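3. Oracles, Timing, and the Problem of Hindsight

The question of when a prophecy was first spoken has long been treated as a matter for philologists. This section argues that it is also a matter of local administration. Cities that sent envoys to an oracle had to pay them, house them, and receive their report in public, and each of these steps left a trace in the habits of the community even where no inscription survives. The case of the smaller Greek sanctuaries is useful here, as their procedures were simpler than those at Delphi and were less often reworked by later writers.

Herodotus, our main source for the Persian invasion of 480 BCE, reports several oracles in verse. He does not say how the texts reached him. The reader is left to choose between two positions. On the first, the verses were composed before the events and preserved by the cities that received them. On the second, they were shaped afterward, when the outcome was known and a god's foreknowledge had become a point of civic pride. The two responses given to the Athenians, the second of which mentions the wooden wall, have been used to support both readings.

Earlier work under the Hultorach project approached the problem through vocabulary. That study compared the reported responses with other hexameter verse and concluded that the language alone could not settle the date. We accept that finding. Oracular verse borrowed freely from epic, and a phrase that sounds old may have been chosen for that very reason.

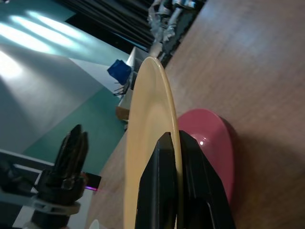

Figure 2. Round plate held on edge, with a pink-red bowl behind.

Ramesh Awasthi
Senior Research Fellow, Ancient Institutions Program, Nwachukwu Center

A more promising line of inquiry concerns the envoys themselves. At Athens, as in many other cities, those sent to consult a god acted on behalf of the whole people. They were expected to bring back the words as given, and a false report was a serious offense against both the city and the sanctuary. Under such conditions a complete invention after the fact would have been difficult, at least while the envoys and their families were alive. Small changes would have been much easier. A place name could be moved, or a general warning of loss could be narrowed to fit the loss that had taken place.

The Grurau reading group has objected that this model gives too much weight to public memory. Its members point out that Herodotus wrote decades after the war, and that by then few of those present at the original reports could have been consulted. The objection is fair, but it applies with less force to Athens, where the debate over the wooden wall had shaped policy and was likely to be retold by many speakers with differing aims. Competing versions tend to limit one another.

The comparison also has a wider bearing on how defeat was explained. A city that lost 500 men needed an account of the loss that its citizens could accept. Prophecy offered one such account, and it did so without placing the blame on any commander. Whether the words were spoken before the battle or adjusted later, their public use after it was much the same. The following section turns to the treatment of seers in the field, where the evidence is of a different kind and the reports are seldom in verse.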